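3. Getting your listing ready to go live

Right, you've got your seller login, so now we make the actual listing. I've done 22 of these in Zerkcombe and I still follow the steps in order.

1. Open Tona and choose New Property.
2. Type the address exactly as it appears on the title deeds, then press Find.
3. Pick House, Flat or Land. You can't change this later without starting again – I learnt that one the hard way!
4. Enter your asking price in full, with no commas. Tona adds them for you.

Note: the description box stops at 4,000 characters. Please don't feel you have to fill it.

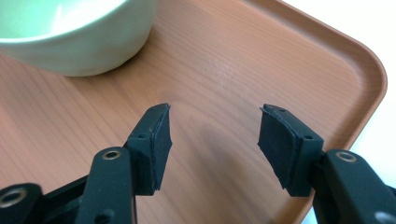

Nikolaidis Property, Zerkcombe Sales Desk

5. Upload your photos (50 at most). I'd lead with the front of the house, then the kitchen.
6. Tick the viewing times that suit you. Slots are 15 minutes each, and I'd leave one evening free on a Wednesday if you can.
7. Press Save Draft, then Preview.

Caution: Publish sends the listing out straight away, and everyone on our Prekedau mailing list gets it too. Check the price once more before you press it.

If the Preview page comes up blank, log out, log back in and open your draft again from My Listings.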